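1/ Thread on the bin picking result we've been sitting on since January. Short version: choosing the next grasp by what it does to the rest of the pile beat choosing it by grasp score alone. The margin was smaller than I'd hoped and it showed up in a place I didn't expect.

2/ Background. Most picking pipelines score every candidate grasp in the depth image, take the top one, lift, and look again. That works well while the bin is full. There's lots to choose from and a failed grasp costs you a few seconds.

3/ It gets worse near the end. The last few objects tend to sit together or up against a wall, and the gripper fingers need somewhere to go. Our logs had most of the lost time in the last quarter of each run, so that's where we went looking.

4/ The method, which we call Nultent, adds one term to the score. For each candidate we estimate how much free space will be left beside the remaining objects once that one is gone. A slightly poorer grasp can win if it opens up a neighbour.

5/ The estimate is crude. We segment the depth image, delete the candidate's segment, fill the hole with floor height, and re-run the finger clearance check on everything else. There's no physics in it. It assumes nothing else moves when the object is lifted, and we know that's false some of the time.

6/ We tried a version with a simulator in the loop first. It was slow and it depended heavily on friction values we were guessing at. The crude one runs between picks without holding up the arm, so we kept it.

7/ Setup: KUKA arm, two-finger gripper, grey metal bin with sloping walls, bin clamped at the edges so it can't creep across the table. We skipped the clamps in the first round of runs and the calibration drifted enough that we threw those runs out.

8/ Object set is 26 items, mostly small packaged goods plus a handful of shiny metal things. Every run starts with 18 of them, drawn at random and tipped in from a box. The same draws were used for both methods, but you can't tip a box the same way twice, so the starting piles differ.

9/ This is the part of a run the method is aimed at: a few things left, close together, middle of the floor.
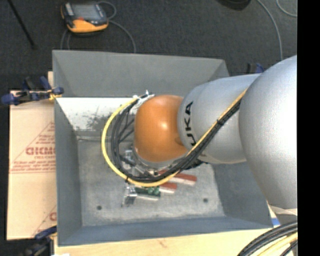 10/ Price asked under the last post why we don't just push the group apart first, seeing that a single sweep of the closed fingers would separate most clusters and you'd never need the extra term.

11/ Fair question, and we did run it. Pushing works when the objects are in the open. With sloping walls it often shoves something up the slope and it settles in a corner, where it's harder to reach than before. Push-first came out behind both of the others in our bin. In a flat tray I'd expect it to do better, and I'd like to see somebody's numbers.

12/ Results. 22 runs per method. A run counts as cleared if the bin is emptied with no human help and no more than three failed grasps in a row.

Score only: 18 cleared
Nultent: 21 cleared

13/ That's a difference of three runs. I wouldn't hang much on it and the paper doesn't either. With samples this size you could get that gap by luck, and we say so in the abstract.

14/ The stronger result is in the failed grasps. They dropped in the last quarter of the run, as planned, but they also dropped in the middle, when there were still plenty of objects to choose from. We'd assumed the term would do nothing there.

15/ Going back through the logs, the reason looks fairly boring. Score-only picking likes flat tops in open areas, so it eats the easy objects early and leaves the awkward ones bunched up. The extra term spreads the easy picks through the run. You've still got a good option on hand when the neighbours get difficult.

16/ Where it doesn't help:

- Shiny objects. The depth camera returns holes on them, the segment comes out wrong, and then the free space estimate is wrong too.
- Two boxes lying flush. They get segmented as one, so we "remove" both and the estimate is far too cheerful.
- Anything resting on something else. See post 5.

17/ On the flush boxes, we tried splitting segments by colour. It fixed some pairs and broke a lot of single boxes with two-colour printing, so it's switched off in the released version.

18/ Things that took longer than the research:

- Cable routing on the wrist. An early layout limited how far the last joint could turn, and the planner kept offering grasps we couldn't reach.
- Reflections off the bin walls at certain times of day. We ended up pulling the blinds for every run.
- Agreeing on what counts as a failed grasp. If it lifts, slips and lands back in the bin, we count it as a failure. If it slips outside the bin, that's also a failure, and the run isn't cleared.

19/ A few people have asked about cycle time. Per pick, Nultent is slightly slower because of the second clearance check. Per run it's slightly faster, because there are fewer retries. Neither is big enough to sell anyone a robot.

20/ Code is in the Jununia repo under the branch with the same name as the method. You'll need your own segmentation model. Ours was trained on our object set and I'd be surprised if it travelled. The scoring term is one file and should drop into most pipelines that already produce a list of candidates.

21/ The one setting to tune is the weight on the new term. Too low and nothing changes. Too high and the arm starts going for terrible grasps because they'd be so useful if they worked. We picked ours on a separate batch of runs that isn't in the totals above.

22/ Next up is the same comparison at Basau, on their cell, with deeper bins and a suction cup. Fingers need clearance at the sides and suction mostly doesn't, so my guess is the benefit shrinks. If it vanishes completely I'll post that too.

23/ Logs from every run are up as well, including the ones we threw out before the clamps went on. Replies are open if something in the format doesn't make sense. The timestamps in the first batch are in local time and the rest are UTC, sorry.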